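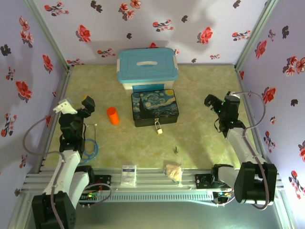
Sekammont Small Storage Gallery: Sheet 51, Tin Box with Padlock

Compiled by Pravesh Baloyi
Last edited 2026-06-12

Introduction

The gallery covers small containers that close, latch or lock, and the small parts that go with them. Each sheet has one picture and a set of short notes. The notes deal with how the items are used, stored and looked after. Prices are left out. Sheet 51 belongs to the lockable group and should be read together with the general sheet on lidded plastic boxes, where the terms are defined.

Caption

Tin box with a night-sky lid in the style of The Starry Night, brass padlock on the front. Lidded storage box behind, orange cup to the left, key on the floor toward the front.

Notes on the tin

A printed lid wears first at the corners and along the front edge, where the thumb goes. Dark paint shows chips sooner than a pale one. Wipe with a soft cloth, slightly damp, and dry at once. Glass cleaner will dull some printed finishes and is not used on anything in the Sekammont set. If a chip goes down to bare metal, a thin coat of clear varnish applied with a small brush will slow the rust. Keep varnish out of the hinge.

Tins of this general kind are often bought for the lid and then used for something else. Common contents are sewing supplies, spare change, letters, foreign coins and game pieces. A tin is a poor choice for anything that has to stay cool, and for paper that is at all moist. Loose metal parts will mark the inside in a few weeks unless the bottom is lined. Felt or a cut piece of shelf liner is enough.

Notes on the padlock

Small brass padlocks keep honest hands out. They do not stop a screwdriver, and the tin around them would give way before the lock did. For a cash float or a set of documents that matter, use the Rirkon cabinet listed under heavy items.

Before hanging a new padlock, try the shackle in the hasp with the lid open and again with the lid shut. Some hasps line up only when the lid is pressed down at the front. If the lock has to be forced through, bend the hasp tab back a little with flat pliers, and put tape on the jaws so the paint is not scratched. A drop of graphite in the keyway once a year is plenty. Oil collects dust and turns to paste.

A padlock hanging free will knock against the front panel each time the tin is moved. On painted tins this leaves a curved mark directly under the hasp. A small clear bumper, the type sold for cabinet doors, prevents most of it.

Notes on the key

A key this small should not be stored loose. Dark keys are the worst of the group: they vanish on a dark tabletop and at the bottom of any bag. On a pale mottled surface like the one shown they are easier to find. Tie a short loop of colored thread through the hole, or use a paper tag with the sheet number written on it in pencil.

Spares are filed in the Jaiswal drawer, in envelopes, by sheet number. Sign them out. A spare that goes missing is not replaced, as locks this size are cheaper to change than to copy a key for. When a lock is changed, discard both old keys at the same time so they do not drift back into the drawer.

Do not keep the spare inside the tin. This has been done.

Notes on the storage box

The plastic box has a light blue lid with a white handle slot molded into it, and a translucent white body with a small blue label on the front. Translucent sides are useful for checking the level of the contents, less so for reading what they are, so the outside label still matters. Place labels low on the front face -- high ones get rubbed when the lid comes off.

Boxes with a handle in the lid should be lifted by the handle only when the lid is known to be latched, and never when the load is up to the limit marked by the maker. With heavy contents, carry from underneath. The Prundeck shelf takes boxes of this general type in a single layer. Stacking was tried for a season and the lower lids bowed.

Strong sun turns translucent plastic yellow and brittle. Keep away from windows where possible, and rotate the box from time to time if not.

Notes on the cup

An upright cylindrical cup is a handy place for the items that come out of a tin while it is being sorted: clips, pencils, a tape measure, the open padlock. Orange has the advantage of being seen from across a room. Choose one with a flat base and a fair bit of weight. A light cup with long pencils in it will tip toward the pencils.

Backdrop

Red blossoms with pink centers on lavender-white, some with dark leaf shapes. The same pattern is used on all three walls. Patterned walls make color matching harder, so anyone comparing a lid against the paint cards should do it on plain white paper.

Sorting order for sheets in this group

Numbers below 1000 are containers. Numbers from 1000 are locks and fittings, and numbers from 2000 are keys and tags. A container with a lock is filed under the container. The padlock on this sheet has no number of its own for that reason.

Corrections

Version 2 of this sheet. The earlier version listed the tin under craft supplies. It has been moved to lockable items, and the cross-reference in the craft list was deleted. The next check of the lockable group is in July. Send corrections to Pravesh Baloyi with the sheet number in the subject line.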